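Workshop > Notebook > Dyeing > Natural dyes

Onion skin batch, second go

05/07/2025

Back on the brown onion skins, with the wool Gion dropped off from the Dorkden clip.
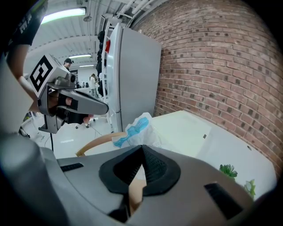 What went in the pot

136 grams of dry skins, the papery outer ones only. I've been hoarding them since February and the greengrocer now just hands me the bag when I walk in. Wool was the plain Dorkden two-ply, washed twice because the first rinse came out the colour of weak tea (and smelled like sheep, which I don't mind but Alois does!).

Mordant was alum, same jar as last time. I left the skeins in it overnight with the lid on and a plate on top to keep them under.

How it went

Simmered the skins for an hour, strained through the old pillowcase, let it cool, wool in, then brought it up slowly. I didn't trust the hotplate dial so I stood over it with the thermometer and a crossword. Pulled the first skein after 20 minutes and it was a really lovely marigold, brighter than anything from the first go. Left the rest in until it went cold and those are deeper, more like burnt toffee.

One skein has a pale band where I tied it too tight. My fault, figure-eight ties from now on, and LOOSE. Alois reckons it looks deliberate and has put his name on it for a beanie.

Tried three little offcuts in the leftover bath with a pinch of iron. Two went a nice mossy olive. The other went mud. I think it was sitting right where the iron landed, so next time dissolve it in a jar first.

To do

Tape a snippet of each colour on the facing page once they're dry
Window test, half covered with card, five weeks
Order more alum, the jar's nearly done
Ask Gion whether the grey fleece is spoken for

Comments

Gion Steiner: Grey one's yours if you save me a toffee skein. Did you weigh the wool dry?

Alois Stöckli: Beanie is cast on. The pillowcase is never going back in the linen cupboard, just so you know.

Recent entries

Avocado stones, pink or beige?
Fixing the drying rack
Walnut husk, first go
Sampaio skein winder: new belt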